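How do you fold zigzag wipes so they stay folded?

Asked by Inna Nazarenko

I have inherited a stack of pink and white striped cleaning cloths, the fuzzy kind with the little sawtooth edge. I want them folded in a drawer like a person who has her life together. I fold one, turn to the sink, and it has opened up like a clam. Also, do I wash these or throw them out? The wrapper went in the trash in January. 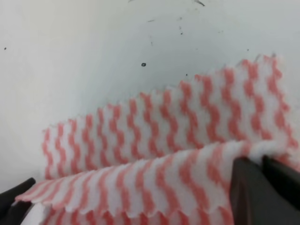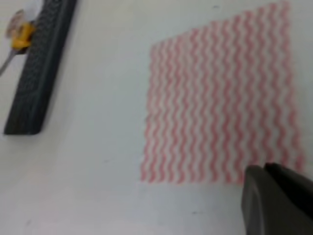
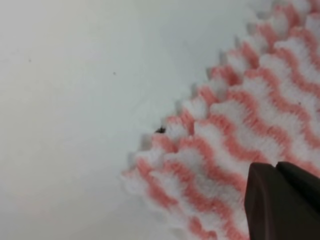
Pink zigzag cloth on the white top.

Household Questions, Vol. 10, No. 40, page 30

2 answers

Teófilo Arboleda
Stop folding in half. A single fold on a puffy cloth is only a suggestion. Lay it flat, smooth it from the middle out, then fold in thirds along the stripes and press down with your forearm. Stand them on edge in a shallow box, packed snugly enough that they hold each other up. I keep 50 in a shoebox this way, and yes, my family has remarks.
As for washing - try one. Cool water, mild soap, dry it flat. If it pills or goes thin in the middle it was a throwaway. If it comes out looking the same, you own cloths now. Skip the fabric softener, it leaves a film and they stop soaking anything up.

Orysia Yurchenko
just roll them. mine live in a coffee can
(don't trim the zigzag edge to neaten it, I did that and had pink fluff on everything until Wednesday)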